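Section 4: Good practice at the sorting bench

By now you will have the arms bolted down, the cables seated and the Plorel controller talking to your laptop, so well done, because that is the fiddly bit. This section covers the habits we ask everyone to follow once the arms are live. Some of them will feel fussy the first time through. Please stick with them anyway, and by the second week you'll hardly notice you're doing them.

4.1 Before you switch on the motors

1. Walk all the way around the bench. Look at the floor as well as the top, and move any loose cords out of the places where people put their feet.

2. Set out only what the task sheet calls for. Each small part starts in its own tray or bin, with enough room between containers for an open gripper to come down without brushing a rim.

3. Check anything tall. A lamp is welcome at the bench, and good even light makes a real difference to the wrist cameras, but it counts as an obstacle and has to be entered in the Vatlow layout file like any other.

4. Open the grippers fully and bring one down over the nearest tray at crawl speed. Stop while there is still a clear gap above the part.

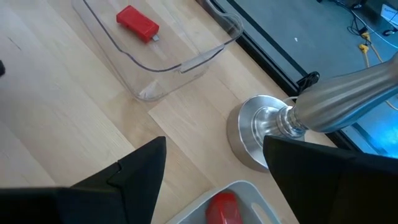

Manríquez wrote in after the last edition that step 4 ought to be done with both arms, one after the other, as a layout that suits the left can be quite awkward for the right. We agree, and the wording will change in the next printing. In the meantime, please treat it as part of the step.

Note: Clear plastic is hard for the depth camera to see. If the software draws a bin in the wrong spot, correct the outline by hand and save it before going on.

4.2 Running with two arms

Two arms sharing one bench is a lovely thing to watch when it goes well, and it mostly does go well, provided each arm knows which patch of table belongs to it.

5. Draw the left and right zones in the layout file. Leave a shared strip of 40 millimetres down the middle, and allow only one arm into it at a time.

6. Set the speed limit to 400 millimetres per second for the first run of any new layout. You can raise it afterwards, a little at a time – there is no prize for getting there early.

7. Keep your hands, sleeves and coffee outside the bench rails whenever the motors are powered. If a part drops or tips over, pause both arms first and wait for the message "Hold 2 of 2" on the screen, then reach in.
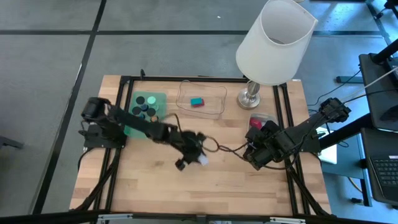

8. Watch the whole of the first cycle from start to finish with one hand near the stop button. It is tempting to glance over at the monitor, but the readings are logged and will still be waiting for you afterwards.

Caution: A paused arm is still a powered arm. Never try to free a stuck part by pulling against the gripper. Use the release command, and if that doesn't work, cut the power while supporting the arm from underneath so it doesn't sag onto the table.

4.3 Cables

9. Check that every cable has enough slack for the arm's full reach, with no loop big enough to catch on a container or on the other arm. Do this again whenever you move a base plate, even by a finger's width.

10. If you see fault code 738, stop the run and reseat the connector at the shoulder. Should the code come back, leave the arm switched off and contact the Roltby service desk with the serial number from the underside of the base.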